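Search this site Search Advanced search
8 min read

4. Evaluation of the Bridbridge Parallel Gripper Kit

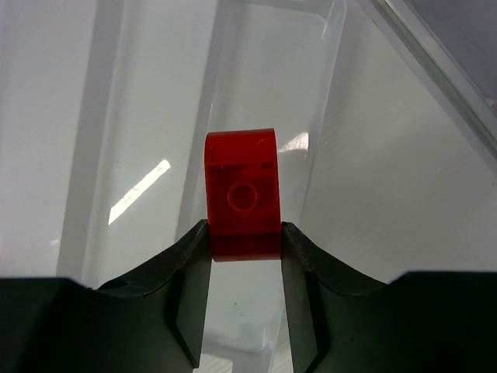 4.1 Kit and setup

The Bridbridge kit is sold as a bolt-on package for small-parts handling. It contains a two-finger parallel gripper, a wrist camera, a mounting plate and a control library. We tested the kit as shipped. The only change to the default settings was the closing force, which we lowered to 6 N after early trials in which parts shot out of the grip.

All trials used bin picking of small plastic bricks. Clear parts and clear bins are a known weak point for depth sensing, and the vendor's manual lists both as supported. Figure 3 shows a translucent red brick held between the fingertips, with the walls of a clear container behind it.

Figure 3. Wrist camera view of a grasp on a translucent red brick. The two dark fingers contact the brick at its left and right sides. A bright reflection crosses the container wall to the left.

4.2 Procedure

The test set covered 2691 grasp attempts, logged over July by two operators (Min and Noh). Bins were refilled after every 70 attempts. An attempt was scored as a success if the part was lifted clear of the bin and released over the target tray. Attempts stopped by the force limit were scored as failures.

4.3 Observations

Reflections on the bin walls were the main source of false detections. The stock detector sometimes placed a grasp point on a highlight, and the fingers then closed on air. Raising the detection threshold reduced these cases but also caused the system to skip parts lying in the corners. The Stenmont detector, tested on a subset of 700 attempts, handled corners better and ran slower.

The pointed fingertips suit narrow parts. On wider parts they leave little contact area, and the part can turn about the line between the two tips. Optional flat tips are listed in the Bridbridge catalog but were not available for this review.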